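Teleoperated demonstration (mobile robots)

Teleoperated demonstration is a method of teaching a robot a task in which a person drives the machine by remote control while its sensor readings and the operator's commands are recorded together. The recordings are later used to train a control policy. It is one branch of learning from demonstration; the other common branch, kinesthetic teaching, has the teacher move the robot's limbs by hand and is used mainly with arms.

Procedure

The operator holds a two-stick controller or sits at a remote console. Each run, called an episode, begins at a chosen start pose and ends when the operator releases the record switch. Steering and speed commands are stored with the same clock as the camera images. Episodes containing a long pause are usually trimmed before training.

Operators are normally asked to include recoveries, in which the robot is steered off its line and brought back. A policy trained only on clean driving has no record of what to do after a small error.

Outdoor ground

Open sports grounds are often used for early driving work. Lane lines give the operator a fixed reference for heading, and a curb or grass edge gives a limit on one side. Where paint is absent, the policy must rely on weaker cues such as the boundary between two surfaces.

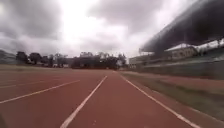
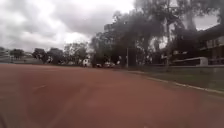
Red ground under heavy cloud, with grass along the right side.

Data sets

The Rorkari collection, assembled at Lokholm by Rūta Lukoševičius and Ostap Panasiuk, holds 2,209 driving episodes. Its longest episodes run 30 minutes. Version 2 was released on 3/25/23 and added separate labels for recovery maneuvers. The Zusidia controller was trained on this version.

Limitations

Delay in the video link causes operators to steer late, and the delay is copied into the data unless the time stamps are corrected. Styles also differ between operators: one may cut a bend that another follows closely, and a policy trained on both may settle on a path between them.

See also

Kinesthetic teaching
Behavior cloning
Shared control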